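Rarel Evening Course in Reading the Bible
Session 2: How to Complain to God
Notes for September 4, 2024

Please read Psalms 13, 22, 88 and 130 before you come. They are short. Psalm 119 is the long one and you have been let off it.

1. What a lament is

A lament is a prayer by someone who is not all right and has stopped pretending otherwise. More than a third of the Psalms are usually put in this group, although the total depends on who is sorting and how strict they feel that morning. Some are spoken by one person and some by a whole people. Psalms 44 and 74 are good cases of the second kind, and neither is in any hurry to be polite.

Most of us met the Psalms through the twenty-third, at funerals, and came away with the idea that they are chiefly about sheep. Psalm 13 opens by asking "How long?" and then asks it three more times in two verses. The tone is that of a person on hold.

2. The usual shape

Laments tend to have the same parts, though not always in the same order:

The address ("O Lord", sometimes just "My God")
The complaint, which may concern enemies, illness, or God
The request
A statement of trust
A promise to give thanks

Mark these in pencil in your copy of Psalm 13. Then try Psalm 22, where complaint and trust take turns, and your margins will become untidy. Leave them untidy. Scholars have argued for a long time over what causes the sudden change of mood towards the end of so many laments. One old suggestion is that a priest spoke a word of comfort at that point and the word was never written down. It is a tidy theory and you should hold it loosely. 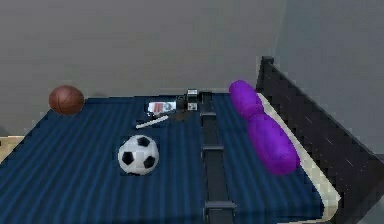
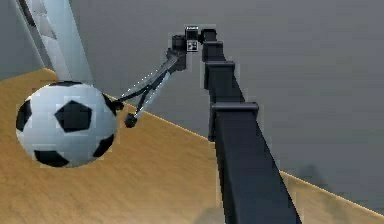
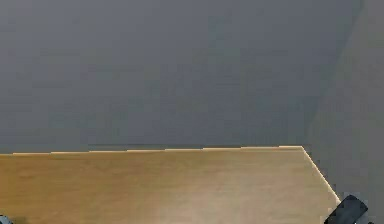
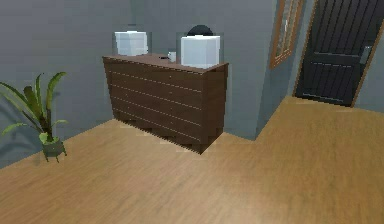
Four computer-rendered interiors, grey walls in each.

3. Psalm 88, which does not cheer up

Psalm 88 has an address and a great deal of complaint. It does call God the one who saves, in the first verse, and that is all the comfort you will get. The last word in the Hebrew is "darkness". In past years somebody has always asked whether a page was missing.

Question to bring with you: is it still an act of faith to say this to God, if nothing in it says that God has answered? Write down your first answer before talking to anyone. You may be embarrassed by it later, and so was I.

4. What churches sing

The Plenari hymn book, which most of you will find in the pew racks at Lo, contains 523 hymns. I went through it in January with a pot of tea and a strict definition. By my marking, 93 have a verse that admits something is wrong, and almost all of these have put it right by the following verse. The chapel at Kello still uses its own booklet of 1918, and there the complaints are allowed to run on a good deal longer. Considering the year, one can see why they were in no mood to be jolly.

I do not want to be unfair to cheerful hymns. I like several of them. But a person who comes to church in the worst week of their life and is handed four songs about gladness may reasonably wonder if they have the right building.

5. For next time

Write a lament of your own, ten lines or fewer, using at least three of the parts listed in section 2. Parking is a permitted subject. You will not be asked to read it aloud.

Read Lamentations 3 as well. The famous verses about mercies being new every morning come after some twenty verses on gall, gravel and broken teeth, and I should like you to arrive at them by the proper road.

Bring the pencil.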